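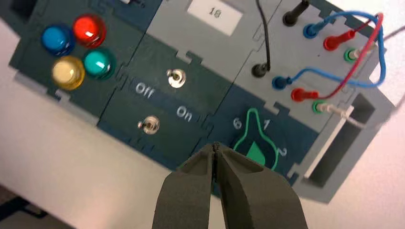 Momoten opens its hands-on electronics room to evening learners

PRESS RELEASE
For immediate use
May 8, 2026

Switches, lamps, plugs and leads: beginners' evenings start in July at the Momoten workshop in Goltmont

By Viola Orlandini, Momoten

I've been teaching people to wire things up for a good part of my life, and I still get a small thrill when a learner flicks a switch and looks over to see whether the lamp has come on. So I'm very pleased (my colleagues would say noisily pleased) to announce that Momoten is opening its electronics training room to the public in the evenings, starting in July.

Up to now the room has only been used during the day, mostly by apprentices sent to us by local firms. They come in, they work through our wiring course on the trainer panels, and they go back to work. Meanwhile we've had a steady trickle of letters and phone calls from people who aren't apprentices at all. Parents who want to keep up with their children's school projects. Model railway people, lots of them! A retired baker who wanted to understand why his doorbell had two wires and not three. We kept having to say no, and I got tired of saying it.

The new course is called First Circuits. It runs over 16 evenings, one a week, and you don't need to know anything before you start. If you can push a plug into a socket and read the words Off and On, you're ready for the first evening.

What you'll be working on

The heart of the room is the trainer panels. They're built up from plastic modules that lock together, dark green ones and light grey ones, so a panel can be laid out for one job and changed for another. Each kind of module has its own part to play. There are indicator modules with coloured lights, switch modules with proper metal toggles, and connector modules with rows of banana sockets where the test leads go.

I'm very fond of the toggles. They've got a good solid lever and you feel it go over. A lot of beginners' kits use tiny slide switches that you have to work with a fingernail, and it puts people off, particularly anyone whose hands aren't as nimble as they used to be. The banana plugs are the same sort of thing – big enough to get hold of, and easy to pull out again when you've gone wrong. You will go wrong. I go wrong in front of a class most weeks and then we all trace the lead back together.

The leads come in different colours and we ask people to use them with a bit of thought from the very first evening. Red to red, blue to blue, black to black. It sounds fussy, but a panel wired in any old colour is a misery to read later on, and half the course is about learning to read what you or somebody else has done.

All the work on the course is done at low voltage, and the mains supply stays on our side of things. We don't teach house wiring and First Circuits won't qualify you to do any. I want to be quite clear about that as it's the question I get asked most.

How the evenings go

The first four evenings are about getting a light to come on and go off again. That might sound slow! But there's a surprising amount in it: what a complete loop is, why the lamp doesn't care which side of it the switch sits on, how to check a lead before you blame the lamp. By the end of the fourth evening you'll have two switches controlling one light, like the ones at the top and bottom of a staircase, and you'll be able to draw it on paper as well.

After that we move on to series and parallel, measuring with a meter, and then fault-finding, which takes up a big chunk of the middle of the course. Golshifteh Vahidi teaches those evenings and she has a wicked streak. She sets up panels with something wrong in them, a bad lead or a connection in the wrong row, and you have to track it down. Her daytime apprentices dread it for a week and then ask for more.

"I want people to stop guessing," Golshifteh told me when we were planning the course. "Most beginners pull everything out and start again. I'd like them to leave one lead in their hand, look at the panel, and decide where it should go."

The last few evenings are for a project of your own. You could plan a signal for a model railway, a quiz buzzer, a set of warning lights for a shed door, whatever you fancy. We'll help you test it on the panel before you spend any money on parts.

Every learner gets a printed workbook to keep. Elaheh Abbasi wrote it and drew the diagrams, and she's tested the wording on people who've never touched a circuit in their lives, me excluded. There are 137 exercises in it. You won't do them all in class and you're not meant to. Some are for the bus.

Groups are small. We're taking people in pairs, two to a panel, so there's always somebody to talk it over with. If you're coming on your own we'll pair you up on the first evening, and if you'd much prefer to work by yourself, tell us when you book and we'll see what we can do.

Where the money comes from

The evening opening has been paid for in part by a grant of £3,449 from the Akbari fund, which supports adult learning in and near Goltmont. It's covered the printing of the workbooks, a good stock of new test leads (they do get lost, I don't know where they go) and better lighting over the benches. I'd like to thank Golshifteh Soltani at the fund, who came to see us on a very wet afternoon and ended up staying long past the time she'd planned, wiring a lamp with her coat still on.

"I'd expected a tour and a cup of tea," she said afterwards. "I was handed a lead and told to find out where it went. It was the best part of my week, and I think plenty of people who say they're no good at this sort of thing would find the same."

Our neighbours at Prarkemano, who repair small kitchen appliances, are giving us their time as well. Cyprian Kalinowski from their workshop will come in for one of the later evenings with a box of dead toasters and kettles, all unplugged and staying that way, to show people what the switches and connections look like inside things they use every day. He's threatening to bring a waffle maker too.

Who it's for

Anyone of 16 or over. We've had people ask if they're too old, and no, you aren't. We've had people ask if their maths is good enough. There's a bit of multiplying and dividing in the measuring evenings, calculators are welcome, and we go through it slowly on the board as often as anyone needs.

The room is on the ground floor with level access from the car park. The benches are a fixed height, but there are two tables we can raise and lower, so please let us know if you need one of those. If you find it hard to tell certain colours apart, do mention it when you book. We have tags for the leads and we'd like to have them ready for you when you arrive. Large-print workbooks can be ordered too, and Elaheh needs a couple of weeks' notice to get one printed.

Bring your reading glasses if you wear them, and something to write with. Please tie back long hair and leave dangly bracelets at home. Tea and coffee are in the kitchen down the corridor and have to stay there, I'm afraid, although biscuits have been known to travel.

Come and have a go first

We're holding an open evening before the course begins, for anyone who'd like to see the room and try a panel. You don't have to book for that one, just turn up. Golshifteh and I will both be there, and we'll have a few simple circuits to try: making a light work from a switch, swapping one light for another, and one of Golshifteh's faults if you're feeling brave. Children are welcome at the open evening as long as they bring a grown-up with them. The date will go up on the noticeboard by our front door and on the Momoten website as soon as we've agreed it with the daytime course.

Booking for First Circuits is open now. You can book at the front desk, by phone or through the website, and you can pay all at once or month by month. There are some free places for people who are out of work, paid for by the Akbari grant. Ask at the desk and you won't be made to fill in a great long form. If the first course fills up we'll keep a waiting list, and if the waiting list gets long enough I'll be on at everyone here to run a second one over the winter.

Local reporters are very welcome to visit the room, and to try the panels as well. Daytime visits need to be arranged with us beforehand so we don't interrupt the apprentices. Elaheh can supply sample pages from the workbook on request.

About Momoten

Momoten is an independent training workshop in Goltmont. We teach practical electrical and electronic skills to apprentices and, from July, to anyone else who'd like to learn. The workshop has four teaching staff and is run as a not-for-profit company.

Press contact: Viola Orlandini, Momoten, Goltmont. Please ring the front desk and ask for me by name. If I'm teaching I'll call you back once the leads have been put away.

ENDS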